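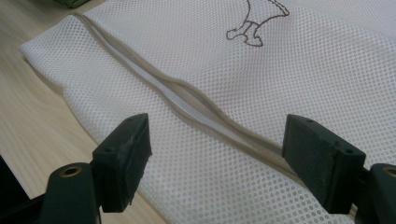 세탁망 입구 쪽. 베이지색 테두리가 둘러져 있습니다.

세탁망에 청바지 넣고 돌리시는 분 계신가요
작성자: 라키아40

흰색 메쉬 세탁망을 새로 샀습니다. 가격은 2,000원이고 갈색 선으로 동물 그림이 인쇄돼 있습니다. 얇은 티셔츠는 괜찮았는데 청 소재도 망에 넣는 게 맞는지 모르겠습니다. 물 빠짐이 걱정돼서 따로 모아 두고는 있습니다.

댓글

모래톱
청은 뒤집어서 망에 한 벌씩 넣습니다. 두 벌 넣으면 한쪽으로 쏠려서 탈수할 때 세탁기가 멈춥니다.

jitari96
저는 반대입니다. 청은 두꺼워서 망에 넣으면 때가 덜 빠져요. 단추 잠그고 뒤집기만 하면 됩니다. 망은 속옷이랑 니트용이죠.

모래톱
때가 덜 빠지는 건 망에 꽉 채웠을 때 얘기입니다. 반쯤 비워 두면 차이 없었습니다.

jitari96
저희 집 세탁기는 반만 채워도 무릎 쪽이 그대로였어요. 기종 차이일 수도 있겠네요.

라키아40
답변 감사합니다. 지금은 녹색 바구니에 연청만 따로 담아 두고, 망은 탁자에 펴 놓고 하나씩 넣는 식으로 하고 있습니다.

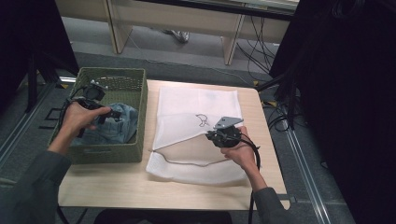 진청은 아직 안 섞었습니다. 연청끼리는 같이 돌려도 되겠죠?

테모아나댁
연청끼리는 괜찮습니다. 찬물에 약 40분 코스로 돌리세요. 바구니에 젖은 옷은 같이 두지 마시고요. 저는 그러다 냄새가 배서 두 번 빨았습니다.

모래톱
망 입구는 끝까지 닫으세요. 조금이라도 열려 있으면 탈수 때 옷이 빠져나옵니다.

jitari96
그건 동의합니다. 그리고 망도 가끔 뒤집어서 먼지 털어 주세요. 그물코에 보풀이 끼면 잘 안 떨어집니다.

라키아40
네, 이번에는 한 벌은 망에 넣고 한 벌은 그냥 뒤집어서 돌려 보겠습니다. 결과는 7월에 다시 올리겠습니다.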